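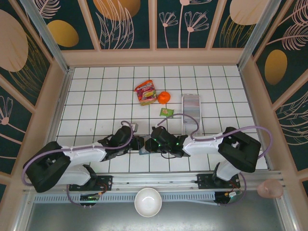
Water use in the Flandstead dorms
Sherif Mansour
Final report, June 24, 2022

Why this topic

Water bill for the dorms went up two years in a row and the housing office couldn't tell me which building it was. There are four buildings but only two have their own meter, Rafferty and Piria. So I looked at those two. Original plan was all four, dropped that in the first week.

What I did

Read both meters every morning before class, same time as far as I could manage. Missed a few days in March (flu), filled those in by averaging the day before and the day after. Also put a paper survey under doors. 400 handed out, 50 came back. Not great. Most of the ones that came back were from Rafferty, so teh survey part leans that way and I wouldn't trust it for Piria.

Survey asked: length of shower, laundry loads per week, do you know of a leak, did you report it.

Results

Rafferty averaged 3225 gallons a day. Piria is smaller and has fewer people in it so a straight comparison isn't fair, I used gallons per resident instead. Rafferty still higher. Gap was biggest on weekends, which I put down to laundry. Piria's machines were out of order for part of the term and people carried their stuff over to Rafferty. Should have asked about that in the survey, didn't.

Spring break was the useful part. Both buildings close to empty. Piria dropped to almost nothing. Rafferty kept using 777 gallons a day with hardly anyone living there. That is a leak or several leaks. Third floor toilets are my guess, those run all night and a lot of survey answers complained about them. Only a handful of people had reported it, the rest figured somebody else did.

Problems

Meter at Rafferty is a old Clurnetti dial, hard to read, last digit is a guess. No hot/cold split. Showers are self-reported and I think people round down.

Next steps

Dye tablets in the third floor tanks, cheap and takes an evening. Put a meter on the laundry line if housing will pay for it. Redo the survey online with a reminder.

Daily readings are in Appendix A, survey form in Appendix B.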